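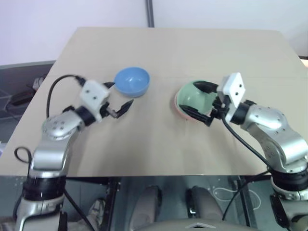
Assistant Catering Manager, Furmont Residential College

Department: Domestic and Catering Services
Reports to: Head of Catering
Contract: Permanent, full time, 37.5 hours a week over a rota including alternate weekends
Reference: CAT/AM/15

Background to the post

Furmont Residential College offers short residential courses to adults who are returning to study after a period away from education. The College was established in 1920 and occupies its original buildings, together with a later teaching block and the Jurkari Wing, which contains the main study bedrooms. Courses run throughout the year, with short closures at Christmas and Easter.

Meals are an important part of the life of the College. Breakfast, lunch and supper are served daily in the dining hall, which seats 100, and light refreshments are provided for visiting tutors and for evening events. Student meals are included in the course fee, and most students eat together. The catering team also prepares packed lunches for field visits and runs a small pantry on each floor of the Jurkari Wing, where residents may make their own drinks and simple meals outside serving hours.

The present postholder is moving to another department of the College after a long period of service. The Governors have taken the opportunity to review the duties of the post, and the successful candidate will have wider responsibility for ordering, stock and staff training than has been the case until now.

Main duties

The Assistant Catering Manager will:

Supervise the daily service of meals in the dining hall and take charge of the kitchen and serving areas in the absence of the Head of Catering.

Prepare the weekly rota for catering assistants and kitchen porters, and arrange cover for sickness and annual leave.

Plan menus with the Head of Catering on a four-week cycle, with proper provision for vegetarian, vegan, halal and gluten-free diets.

Maintain accurate allergen records for every dish served, and make sure that these are available to students and visitors at the counter.

Place orders with approved suppliers, check deliveries against invoices and report shortages on the same day.

Keep the inventory of crockery, bowls, cutlery and small equipment for the dining hall and the floor pantries, and recommend replacements within the agreed budget.

Carry out induction training for new catering staff and keep the training register up to date.

Complete the daily temperature and cleaning records required under the College food safety plan, and assist the Head of Catering during inspections.

Attend the termly meeting with student representatives at which menus and dining arrangements are discussed.

Undertake any other duties appropriate to the grade that the Head of Catering may reasonably request.

The postholder will have direct line management of 2 senior catering assistants and will share in the supervision of the wider team, which numbers almost 15 in the busiest part of the year.

Person specification

Essential

A Level 3 qualification in food safety and supervision, or a willingness to obtain one within six months of appointment.

Experience of supervising staff in a school, college, hospital, care home or comparable setting.

A sound working knowledge of special diets and of current allergen requirements.

The ability to keep clear written records and to use a computer for ordering, rotas and correspondence.

A courteous and patient manner with students, many of whom will be living away from home for the first time in a number of years.

Desirable

Experience of planning menus for groups staying for a week or longer.

Familiarity with the Clasex stock and ordering system. Training will be given to the person appointed if this is needed.

A recognised first aid certificate.

A full driving licence. Public transport to the College is limited in the early morning.

Terms and conditions

The salary will be on Grade 5 of the College scale, with the starting point depending on experience. Annual increments are paid in May, subject to satisfactory performance. The appointment is subject to a probationary period of six months, during which the notice period on either side is one month.

The holiday entitlement is 25 days a year in addition to public holidays. Part of this leave must be taken during the Christmas and Easter closures. Staff who are required to work on a public holiday receive time off in lieu.

Meals are provided free of charge while on duty. Uniform and safety footwear are supplied by the College. Staff may join the College pension scheme and may attend one short course each year without payment of the tuition fee - applications for places are considered alongside those of other students.

Accommodation is not provided with the post. A single room may be available for occasional overnight use when an early shift follows a late one.

All appointments are subject to two satisfactory references, evidence of the right to work in the United Kingdom and a criminal record check at the appropriate level.

How to apply

Application forms and the full job description may be obtained from the Personnel Office or downloaded from the vacancies page of the College website. Candidates should complete all sections of the form and attach a letter of no more than two pages explaining how they meet the person specification. A curriculum vitae will not be accepted in place of the form.

The closing date is noon on the last working day of July 2018. Applications received after that time will not be considered. Candidates who have been selected for interview will normally be told within two weeks of the closing date.

Interviews will be held in the Konstantinidis Room and will include a short practical exercise in menu planning, for which all materials will be supplied. Candidates will be shown the kitchen and dining hall and will have an opportunity to meet members of the catering team. Reasonable travel expenses within the United Kingdom will be refunded on production of receipts.

The College welcomes applications from all sections of the community. Candidates who require any adjustment to the application or interview arrangements, or who would like the form in large print, are asked to contact the Personnel Office as early as possible.

Informal enquiries about the duties of the post may be made to the Head of Catering through the College switchboard, preferably between 2.30 pm and 4.30 pm, outside serving hours.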